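News > Press Releases > Jastimside

Jastimside Opens Self-Service Laundry Room in Astbridge

ASTBRIDGE, February 3, 2023 — Jastimside has opened a self-service laundry room on the ground floor of Noguchi House, its rental building in Astbridge. The room is for residents of all 22 apartments. Work on it began in December.

"People had been drying clothes in their hallways all winter," said Sachiko Ebihara, building manager. "They asked for proper dryers, and now they have them."

Each front-loading dryer carries a number on its label, which residents should give when reporting a fault. Dryer 1 is dark gray, with a large round door ringed in chrome.
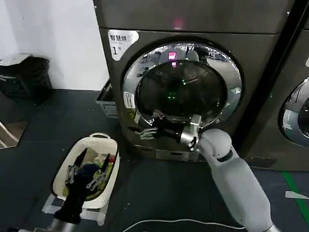
Using the Room

Residents are asked to take clip hangers and pegs out of their baskets before loading, and to keep baskets off the floor. Clothes left in a dryer for more than two hours may be moved — please come back on time.

The room is open every day. Questions about access can be sent to Takumi Kobori at the Jastimside office.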